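In Praise of the Exposed Sink

I have shared kitchens in Trirndale for long enough to distrust a cupboard. Put doors under a sink and by November you are the owner of 29 plastic bags, a dead sponge and a bottle of something blue that came with the building.
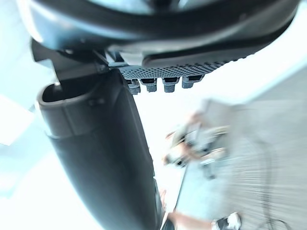 So I am for the bare counter, the kind with no doors at all and the undersides of the basins on show. My friend Yevhen Symonenko calls it unfinished. Yevhen also owns 2 salad spinners, and I know where he keeps them.

A white top, a double sink, a bowl of green fruit, a woven basket for the odds and ends. What more does a kitchen need? A drawer, says Yevhen. Drawers are where it starts.

I will give him the carpet. Striped gray carpet near a faucet is a brave decision, and I would like to meet whoever made it, preferably after they have washed up for ten.

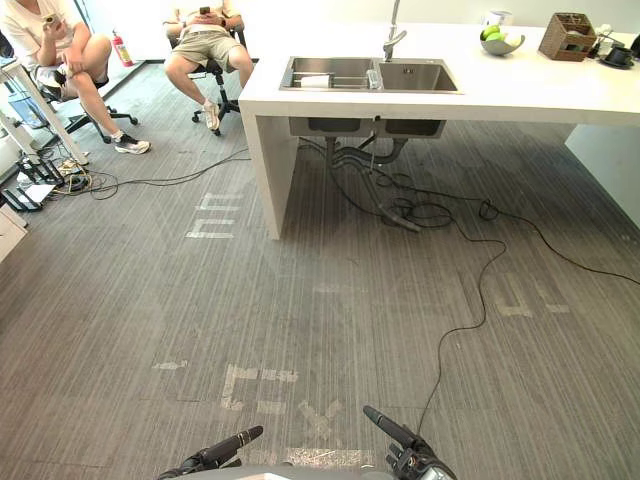

What the Basket Knows

A basket with open compartments fills up in public. You see the mess coming and you deal with it, or you learn to call it storage. I have done both, mostly the second.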